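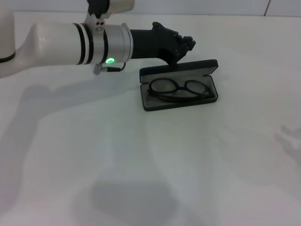
Celton Hard Shell Glasses Case: a review after a long spring of use

Posted by Percy Salazar, 28/07/2018

I have worn glasses for 38 years and in that time I have sat on, dropped, stepped on or driven over more pairs than I would like my optometrist to know about. So when my daughter gave me the Celton hard case back in May I was touched, and also a little bit insulted, and I promised her I would give it a proper try before going back to my old habit of folding my glasses into a shirt pocket and hoping for the best.

First, the basics. The Celton costs $29, which made me gulp. My last case came free with the frames and the one before that I think belonged to my brother-in-law. It is a clamshell with a spring hinge and a soft lining, and it comes in a few colors. Mine is the charcoal. There's a small cleaning cloth tucked inside, thinner than I'd like, and mine went through the wash once and came out looking like something the cat had been at. I've gone back to my old cloth, the big gray one, and it does fit in the case if you fold it twice.

The hinge is the best thing about it. It opens wide and stays open, so you can drop your glasses in with one hand while the other is holding a coffee or a leash or a grandchild. My old case wanted to bite me every time. This one shuts with a good solid snap, loud enough that I got a look in church (I now close it with my thumb over the lip, and that takes care of it).

Size matters with these things and I wish more reviews would talk about it. My everyday frames are on the wide side and they fit with a little room to spare. My wife's sunglasses, the big curvy kind, did not fit at all, and I'd tell anyone with wraparounds to look elsewhere. She has the Seok soft pouch for hers and loves it. I tried the Seok for a week myself and found it lovely and light, but I like a shell between my lenses and my own backside!

As for toughness, well, I have not been gentle. It has ridden in the truck door all the way to Butgate and back, gone off the porch rail twice, and spent one whole night under a sack of birdseed. There's a scuff on one corner and a bit of grit I can't get out of the hinge, and the glasses have been fine every time. I had an Irnura case some years back that was supposed to be the top of the line and the lid came off in my hand after 6 months, so I may be easier to please than some folks.

Now for the grumbles. It is bulky. In a jacket it's all right, in a shirt pocket forget it, and in pants pockets you look like you're smuggling a dinner roll. The lining picks up lint like nobody's business. I run a strip of packing tape over it every couple of weeks and that does the job. I also wish the inside were a brighter color, seeing as a person looking for his glasses is by definition not wearing them.

One small thing I did like was the company's customer service. I called to ask about a replacement cloth and the young lady who answered mailed me one for free, though it took 15 days to get here and was every bit as thin as the first.

Would I pay the $29 myself? I went back and forth on that, and then last week I ordered a second one for the nightstand, in the dark green this time. If you carry your glasses in a purse or a bag or a glove box, I think you'd be happy with it. If you're a shirt pocket man like I was, try one in the store first and see how it sits on you.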